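Forum Rangement & Maison > Cuisine > Bacs et plateaux

Sujet : Bac turquoise Lasholm, bord plié, récupérable ?

jabari_t
9 février 2021
Salut à tous. J'ai ressorti mon bac plat turquoise pour refaire le tiroir à couverts et le bord est tout froissé dans un coin. Le fond ça va, 3 petites taches mais plat. Je l'avais rangé en septembre sous une pile de moules, bon. Le même neuf c'est 54 euros chez Eltau, pas envie. Quelqu'un a déja redressé un truc pareil ?

aebi61
Photo du coin svp. Sans ça on peut rien dire.

jabari_t
Voilà, posé sur du rose, désolé pour la lumière.
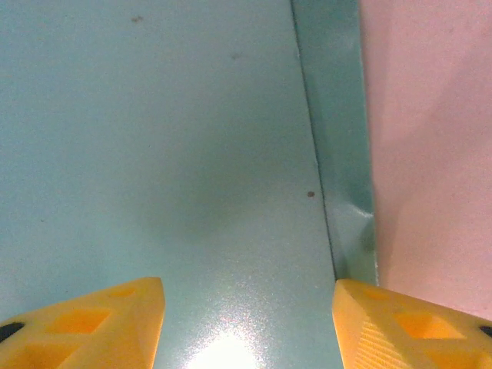
Le coin avec le bord plié, en bas de la bande plus foncée.

aebi61
Ok je vois. Pli net avec des petites facettes. À la main tu vas juste déplacer le pli. Cale de bois côté intérieur, maillet caoutchouc dehors, petits coups. Commence par le bas.

Shoaib D.
Pas d'accord avec le maillet. C'est quoi la matière déjà ? Ça brille comme du métal sur le côté mais le fond est mat. Si c'est du carton laminé tu vas tout éclater

jabari_t
Aucune idée, plus d'étiquette. Ça plie sans casser en tout cas.

aebi61
Le carton ça plie aussi sans casser lol. Passe un aimant. Si ça colle pas, ça prouve rien non plus, alu possible.

Shoaib D.
Voilà. Donc pas de maillet tant qu'on sait pas. Moi j'ai mis un chiffon et des serre-joints une nuit sur un plateau Pratetti, resté un peu marqué mais utilisable.

daniyal.j
Perso je le laisserais comme ça, c'est dans un tiroir... tu mets le coin abimé au fond et basta. Pour les taches, éponge douce et bicarbonate, surtout pas le côté vert, sur le mat ça fait des auréoles brillantes.

aebi61
Un bord plié ça accroche quand on passe le chiffon. Je redresserais quand même.

jabari_t
Bon, serre-joints d'abord, j'en ai des Tarar de 50 cm, trop grands mais tant pis. La tache brune près du bord c'est elle qui m'énerve le plus en fait. Je tente le bicarbonate ce soir

Shoaib D.
Mets un truc plat entre la mâchoire et le bord hein, sinon t'auras une marque de plus.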